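Keeping pastries nice past breakfast

I buy far too many pastries. There's a bakery near us called Mirnico that knocks the price down after four on a Tuesday, and I come home with a bag so full that the bottom goes see-through with butter (no regrets, mind you). So I've had plenty of practice at making them last, and these are the things I do.

First of all, get them out of the bag! Paper is fine for the walk home, but leave a croissant in it overnight and you'll have something you could prop a door open with. I put mine on a big plate as soon as I'm in, with the large ones round the back and the little croissants at the front where people can grab them. Try not to pile them up, as glaze sticks to everything and you'll pull the top off one getting at another. 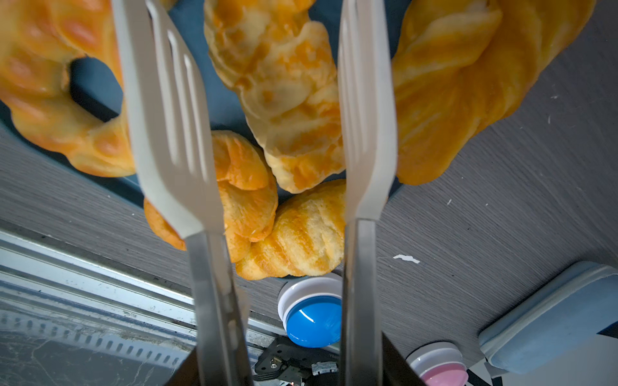 Anything we're not going to eat that day goes in the freezer by teatime. I wrap each one in baking paper, then pop the lot into a freezer bag and squash out as much air as I can. They're good for a month, though ours have never made it that far. Plain croissants freeze best. Glazed ones go a bit tacky when they thaw, but five minutes in a warm oven sorts that out.

Please don't use the microwave! You get a lovely soft pastry for one minute and then it turns to leather. I do mine at 150, straight on the shelf, and let them sit for another five minutes before anyone's allowed near them.

And crumbs. Oh, the crumbs. Flaky pastry gets absolutely everywhere, and a wet cloth only smears the butter about, so go over the table with a dry one first and then follow with a drop of washing-up liquid in warm water. Shake the dry cloth outside, the sparrows will be delighted.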